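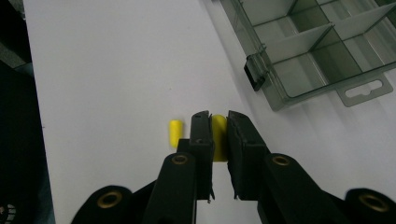

Flumovcombe gripper day: a visit

I went down on the Friday because a customer of ours had been asking whether one of these hand-held data tools could replace the teaching pendant on his packing cell. My own answer was no before I got on the train, and it is still mostly no. But I had four hours on the benches, and some of what I saw deserves a fairer write-up than the one I had planned.

The site is a converted seed warehouse at the far end of the Flumovcombe trading estate. Parking is poor and the signs send you to the wrong door. Coffee was good. There was a talk at ten, which I will come to, and after that you could wander from bench to bench and try things, which is more than most of these days allow.

The soft object bench

I spent the longest time here. The task was foam earplugs into a small compartment box, the smoky plastic sort with dividers that you keep screws in. It sounds silly until you try it. An earplug is light, it falls over if you breathe on it, and it changes shape when you hold it. If you squeeze too hard the foam bulges over the tips and then hangs on when you open the jaws. If you squeeze too little it turns in your grip and goes into the compartment sideways.

Two hand-held tools were out, both with matt black two-finger jaws. The Rollo has blocky fingers with a rough pad on the inner face, and I liked it better than I wanted to. It holds foam without much force, and you can feel the contact through the handle. What I did not like is the width of the fingers. With two earplugs stood close together you are picking one and brushing the other, and twice I knocked over the neighbour before I had closed on the one I was after. The young man on the bench told me to come in from the side. Fine, but a customer will put his parts where he puts them.

The Asto has thinner fingers and smooth pads. It gets between things nicely and then drops them. I was told a textured pad is coming. I have been told that about a good many grippers over the years.

They had a score sheet on the wall: 600 picks with each tool, all by the same two operators, with 36 drops for the Rollo and a good deal more for the Asto. I asked what counted as a drop. A plug that fell before it reached the box counted. A plug that went in lying down did not, and neither did knocking over the one next to it. So the number is a real number, but it answers an easier question than the one I would ask. To their credit they wrote my complaint down.

Pad wear

I also asked how long the pads last, and got three answers from three people. Rahel Oberholzer, who runs the bench, gave the most believable one. She changes them when the edge starts to fray, and keeps no record of how many picks that takes. For a tool used to gather examples for a robot to copy, I think that matters more than she does. If the grip on day one is different from the grip in week three, the arm is learning from two tools. She said the spread does the model good. Perhaps. I would want to see that tested on purpose before I believed it.

The arm

Round the corner was a Hofstetter arm doing the same job with the same style of finger fitted to its wrist. The idea is that people do the task by hand with the tool, and the arm then learns from the recordings. There were 1529 recordings behind this one, according to the card on the guard.

I stood and watched 40 attempts with a pencil in my hand, and I will not publish my tally because they asked me not to and because the lights had been changed that morning, which they admitted upset it. I will say it was slow. It came down carefully, closed, thought about it, and went up again. When a plug was standing on its own it mostly did well. When two were side by side it dithered between them, which was exactly the trouble I had had with my own hands half an hour earlier. I found that more interesting than anything in the talk. Whatever the fingers make awkward for a person, the arm seems to inherit.

A plain vacuum cup would not pick up foam, before anyone writes in. A cheap pair of pneumatic fingers with a vibrating feeder would, though, and quicker, provided you only ever wanted earplugs.

The talk

Yatziri Varela spoke for forty minutes on choosing cameras for the wrist. It was clear and she took questions properly. Her case was for one wide lens close to the fingers and nothing fixed above the table. I can see why that suits a tool you carry in your hand. I was less sure about glare. Pale worktops are kind to a bright yellow part, and most of the factories I visit have scratched steel and a window on the wrong side. When I put this to her she agreed that they had not tried it much. There were no slides on cost.

Would I buy one

Not for the packing cell. The customer has one product, it arrives the same way up every time, and his pendant works.

For a small shop that changes its parts every week I would borrow a Rollo for a month and see. I would ask for narrower fingers, a box of spare pads, and a count of the ones that go in sideways. I left my card with that list on the back. They run the day again in November, and I am told the arm will be on a steel bench by then.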